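About Skellar

By Kamarul Govindasamy, October

Skellar is a small craft and mending workshop above a tile shop on Prasberg Road. We teach adults to make things out of paper, card and whatever has been donated that week. Some of the things are good. We have been open long enough for the tile shop to stop asking when we are leaving.

We run classes every Friday evening and most weekday mornings. There is room for 23 people if they like each other, fewer if anyone is bookbinding. Tea is included. Biscuits depend on who got there first.

Our tables are the part of the business we have spent most thought on, which may tell you something about the business. We like a white top with plenty of elbow room, because you can see your pencil lines and also your mistakes.

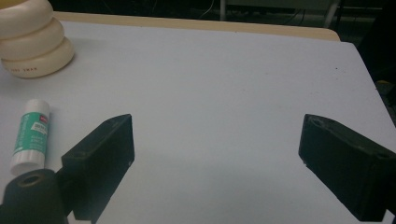
One of our tables, with a glue stick and a stack of cream rings.

The Vonetti Room, at the back, is for messy work. The Miyazaki Room is for quiet work and has the better chairs — regulars arrive early for these and pretend they haven't. Last year we got through 1,145 glue sticks, and found most of the lids.

You don't need experience or talent. Bring an apron and something to carry your work home in. We can't store it. We have tried storing it.

Last updated: October

Comments (3)

Bev: Did the lampshade course in spring. Lampshade still up, leans a bit.

Tomasz R: Is there parking?

Skellar: Behind the tile shop after six, Tomasz. Not in the bay marked Deliveries, they do mean it.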